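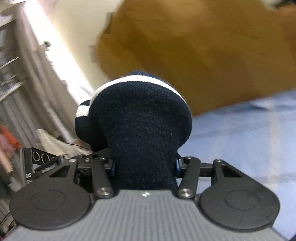

August 2020
By the Kavus product documentation desk

Section 5. Folding and Stacking Knitwear Before Loading the Kavus Shelf Insert

This section covers sorting, folding and stacking on a bed or table. Assembly of the insert is covered in Section 4. Complete the assembly and let the side rails settle under no load before starting.

5.1 Preparing the surface

1. Clear a flat area at least as wide as the largest garment laid open. A made bed is suitable. A bare mattress is not, as the quilting leaves marks in soft knits.

2. Pull the sheet or cover tight at the corners. Wrinkles under the bottom garment carry through to the fold.

3. Check that every garment is fully dry. Knits stored damp will stretch at the fold line.

CAUTION: Do not iron on the folding surface while knitwear is stacked on it.

5.2 Folding hats and other small knits

1. Turn the cuff up to its normal wearing position. On a striped hat, line up the stripe along the cuff before going further.

2. Lay the hat flat with the crown pointing away from you and press out the air with an open hand.

3. Fold once, crown to cuff. Do not roll. Rolled hats open up in the insert and block the front lip.

4. Set hats aside. They are loaded last.

Note: Pompoms and earflaps are tucked inside the fold. If the folded hat is too thick to pass under the upper rail, store it in the Gorero drawer tray (sold separately).

5.3 Building the stack

1. Place the widest and smoothest garment at the bottom. Woven prints and light cottons work well as a base. Fold to a rectangle no deeper than the shelf.

2. Place the heavier knit on top, with its thickest fold toward the back. A dark knit may be stacked directly on a print if both have been washed at least once.

3. Tuck loose cuffs and narrow ribbed pieces into the fold of the knit above the base garment.
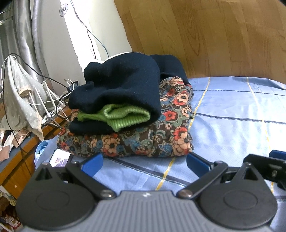 4. Square the sides with both hands. Do not press down on the top.

5. Measure the height. The limit is 16 cm for the standard shelf. Remove the top garment if the stack is higher.

5.4 Loading

1. Slide both hands, palms up, under the bottom garment and lift the stack as one piece.

2. Set it on the shelf with the rounded fold facing out. Leave a 10 mm gap on each side for air.

3. Add the hats in a single layer on the top shelf.

CAUTION: Do not load stacks onto the Mathew half-depth shelf. It is made for flat linens and has no front lip.

Note: The 480 mm shelf holds two stacks side by side. Narrower Cevlow shelves hold one.

5.5 Refolding

Refold heavy knits along a different line at the start of November, and again when they are put away for the summer. Pilling along the old fold is normal and can be removed with a fabric comb.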